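Print this article | E-mail this article

Keeping two arms in step

September 20, 2018

The training cell at Foulkes takes up one corner of a plain white-and-grey room on Clerkgate. It has two arms, two tables pushed together and a laptop. The firm uses it to teach robots small handling jobs, such as putting thin sticks into the top of a model cake. A person guides the arms through the job again and again, and the recordings are used to train the software that will later run them alone.

The work is slow, and most of it is upkeep. A cell like this one does not break down in a dramatic way. It drifts. A finger pad wears, a bolt settles, a table moves a few millimetres when someone leans on it, and the arms start to miss by a little more each week.

The day starts with the arms switched off. Whoever is on shift moves each joint by hand and feels for roughness or play. The wrists get the most attention, as they carry the grippers and do most of the turning. Then the cables are checked from base to gripper. They need enough slack to let the wrist turn fully, but a loop that hangs too low will catch on the table edge. Foulkes lost most of a week in May to a gripper cable that had rubbed through at that point. The fault came and went with the position of the arm — it showed up only when the wrist was turned well over.

Power goes on next, and both arms are sent to their home position. The technician brings the two sets of finger tips together slowly until they almost meet, at the same height above the table. If one side is high or low, the arm is homed again. If it is still out, the mount behind the fingers comes off and the bolts are done up afresh with a torque driver. The mounts are made by Pludano, a small shop that also supplies the finger pads, and the firm keeps spares of both.

The pads are changed every 700 cycles. They were left on for longer at first, but thin objects showed up the wear early. A worn pad will still hold a block or a cup. It will let a stick roll, and once the stick has rolled it goes in at the wrong angle. Between changes the pads are wiped with a dry cloth every 500 cycles or so, and any grip that slips is written in the log.

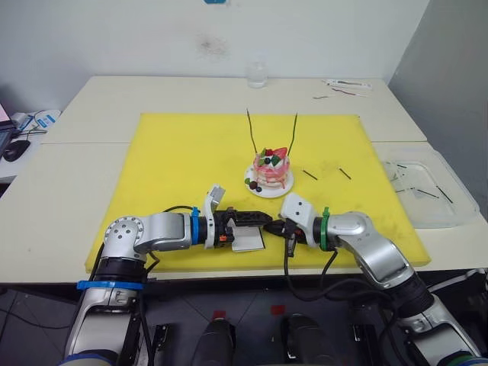

Why not fix everything to the table and be done with it?

Fixed jigs make the first week easier, but the software learns where the jig is and very little about the part. Foulkes lets the objects move about and keeps only the arms and the camera view constant.

That puts more weight on the arm bases. They are checked at the start of each run, and the table legs are checked against tape on the floor. A short test follows in which each arm picks up a stick, lifts it, and sets it down again 3 times. The run goes ahead if all the picks are clean.

Repairs are done on site where possible. A gripper can be swapped in up to 3 hours, most of it spent on calibration. Joint faults are another matter, and the arm goes back to Plevard, the dealer that services it. The cell cannot record two-handed work with one arm missing, so the staff use the gap to clear out bad recordings.

By the end of the summer the log had reached entry 2598. Most entries are a line long. The firm plans to build a second cell beside the first next year, with the same arms and a heavier table.

Comments

benchfitter: We had the same cable trouble on a packing cell. Spiral wrap at the wrist helped, though it made the cable stiffer and we had to lengthen the loop.

Old Toolroom: 700 cycles sounds short for pads. What are they made of? Ours are moulded rubber and last a good deal longer, but we only pick up cartons.

m_hallway: Good to read something on the upkeep side. Would like to know how they check the calibration after a gripper swap — by eye or with a gauge?

Contact us | Copyright 2018. All rights reserved. | Back to top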